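Kitchen Notes: Storing Bottles and Strainers in the Shared Unit

The shared kitchen at Molon has 40 registered users and one set of open shelves. Since the refit in February the shelves have been sorted by type: plates on the lowest shelf, bowls above them, strainers and colanders on hooks, condiments in the door of the Uroneo refrigerator. The scheme works for plates. It works less well for everything with an awkward shape, and most of the notes left in the kitchen book concern two items, the squeeze bottles and the colanders.

Squeeze bottles first. A ketchup bottle stored cap up leaves the last part of its contents on the base and walls, and users tend to open a new one before the old one is finished. Stored cap down, the same bottle drains toward the valve and can be emptied almost completely. The refrigerator door has a rail height of 33 mm on the upper rack, too low to hold a full bottle on its cap. The lower rack is deeper and should be used for all bottles with a flat cap. Bottles with a narrow or pointed cap go in the gray Jirura bin on the middle shelf, which keeps them from tipping. Wipe the cap before closing it. Dried sauce under the hinge is the usual cause of a cap that will not seal.

When the table is being set or cleared, bottles may be laid flat for a short time with the cap fully closed. Keep them clear of the plates, and do not leave them near the edge.
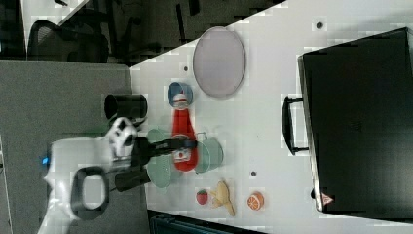 Hajji wrote in to say that laying bottles down should be dropped from the guidance altogether, as a worn cap will leak under very little pressure and the stain is harder to remove from a white surface than from any other in the kitchen. The suggestion was that a bottle should be either standing or in the refrigerator. The point about worn caps is accepted. From now on, a bottle with a cracked hinge or a loose cap is to be used up or thrown out, and is not to be laid flat at any time.

Colanders are a drying problem. The perforations hold water by surface tension, and a colander stacked inside another while damp will still be damp the next morning. Plastic ones also pick up a film of starch from pasta and rice that a quick rinse does not remove. Soak for 4 minutes in warm water, brush from the outside in so that residue is pushed back through the holes, then hang. Do not nest bowls inside a colander on the shelf. The bowl rims trap moisture at the contact line and leave a ring.

Oval plates are to be stacked separately from round ones, long sides parallel to the wall. The lowest shelf is 173 mm clear, and the stack should stop short of the shelf above so that plates can be lifted out without tilting. Small bowls may be stacked up to the line marked on the shelf upright.

The table should be cleared completely before it is wiped. Use a damp cloth with mild detergent, then a dry one. Scouring powder dulls a white finish and should not be used on it.

Corrections to the shelf plan can be entered in the kitchen book. The revised plan will be taped inside the left cabinet door.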